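**Follstead Cricket Club questions new bowling speed claims**

Jun 21, 2020

Follstead Cricket Club said it will not pick its fast bowlers on radar readings alone, despite the excitement over a net session in which Trastari, the club's young left-arm quick, was clocked at 80 miles per hour.

The club's head coach, Steinar Eskildsen, said he had seen the number and was not sold on it. The reading came from one ball out of 12, on a borrowed speed gun, with no batter at the other end. 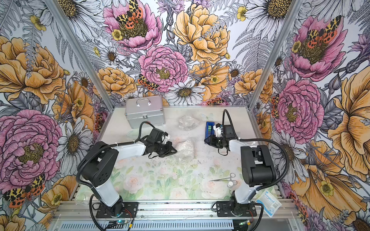
Eskildsen said he wants to see whether Trastari can hold a good length once he is tired. Last season the bowler sent down 534 balls in league play and took 13 wickets, a return the coach called "fine, and no more than that." Too many were short and wide, and better sides put them away.

The club also doubts that a new run-up, shortened over the winter, has fixed his no-ball problem. It has been tried only in practice.

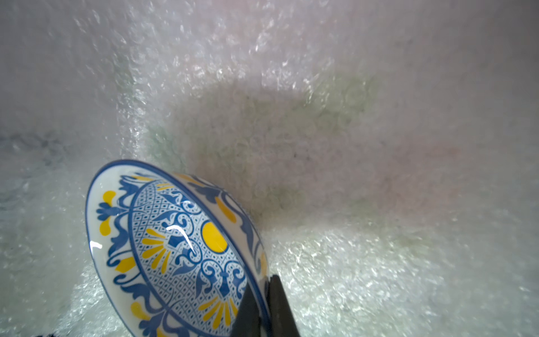
Rosimeire Paiva took a different view, saying a bowler with real pace should be given the new ball and left to learn in matches, even if he costs the team a few runs.

Eskildsen replied that the runs tend to be more than a few. Trastari will start the season as first change behind Halonen, and the club will look at the new-ball job again in October.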